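Gripper trials: the shoe round

Lurnora members' newsletter, December 10, 2022

Two sets of fingers have been on the bench this month, and the shoe round is now finished. Readers who followed the cup and carton rounds will know the form: same arm, same wrist camera, same gridded mat, and the fingers swapped over at half time. Audrey-Anne Sutherland ran the arm and Gijs Kuipers kept the log.
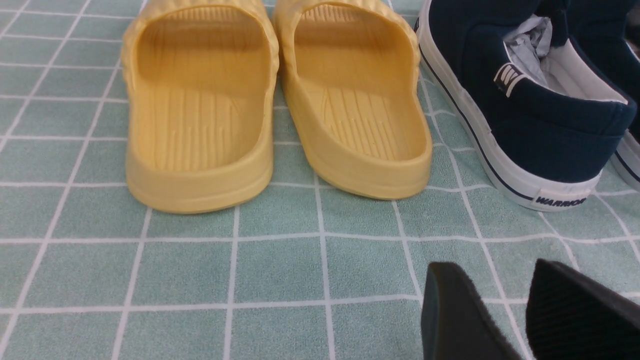
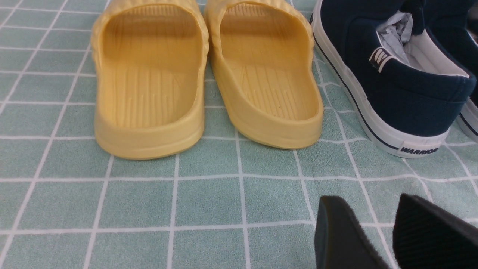 Wrist camera views over the mat: yellow slides, navy canvas sneakers, and the fingers at lower right.

We picked footwear for this round after a request from Bakilana, who sort returned goods and would like to know what a plain two-finger gripper can manage before they spend money on anything cleverer. Shoes are awkward. They come in pairs, they have a right way round, and the place you would pick them up by hand is often not the place a gripper can reach.

The slides are moulded in one soft piece with a thick raised rim at the heel. The sneakers are canvas on a white rubber sole, and we left the tissue paper in them, as Bakilana tell us most returns come back that way.

The fingers under test were the Iner set, with fine grooves on the inner face, and a smooth set which Mervin Bergeron cut in the workshop to the same outline. Each set had 51 attempts, shared between slides and sneakers. An attempt counted as a success if the shoe was lifted clear, carried to the tray and put down the right way up. Anything dropped, dragged or turned over counted as a miss. Gijs also noted near misses, but they are not part of the score.

The Iner fingers finished with 3 misses and the smooth set with 30. That is a wider gap than we saw with the cartons. Most of the smooth set's trouble was with the slides. The heel rim is rounded, and when the fingers closed on it they tended to ride up and let go. The grooved fingers held the same rim with no change to the closing force.

On the sneakers the two sets were closer. Both did best when they took the heel collar with one finger inside the shoe and one outside. The tissue got in the way more than once. If the inner finger came down on the paper instead of beside it, the grip looked sound on the force reading and then slipped during the lift. Wilfredo Salazar has suggested a short downward push before closing, to move the paper aside, and we will try that next time.

A few notes on the camera, as several of you asked. It is fixed at the wrist and looks out past the fingers, so they always show low down in the view. This is handy for checking the gap before a close. The drawback is that the near part of a shoe is well seen and the far part is often lost off the top, toes especially. The grid lines also bend towards the edges with this lens. Océane Caron corrected for that in software before working out positions from the squares, and her corrected figures agreed with the tape measure closely enough for our purposes. Anyone repeating the test with an uncorrected view should keep the shoe near the middle.

We also had a problem with the mat. It is soft, which is kind to the fingertips when the arm comes down a little too far, but it rumples. Once it has moved, the grid is no longer where the software thinks it is. Audrey-Anne smoothed it by hand between attempts, and that added a good deal of time to the session. Mervin would like to clamp the corners. Gijs would prefer a stiff board with a thin cloth glued down — we may end up doing both and comparing.

Pairs are still to be settled. The slides sit very close together when they are put down as a pair, and there is not much room for a finger between them. For this round we took each shoe by the back of the heel and stayed out of the gap. Picking up two at once is a different job, and with the present opening width I don't think it is worth trying.

The controller was the Brosereo unit used in the earlier rounds, with the same speed limits. We made one change to it part way through the practice session, a longer pause after closing, and kept that setting for all the scored attempts on both sets. The pause makes each cycle slower. We have not tested whether it helps.

The full log, with the closing force for every attempt, is in the members' folder. Please read the column notes first, as the force is given at the motor and not at the fingertip.

The next round is in January and will cover soft bags and pouches. We have room for 2 more sets of fingers, so if you have a pair you would like to see tried, send the drawing and the mounting pattern to Gijs before the end of the month. Printed fingers are welcome. Please mark them left and right.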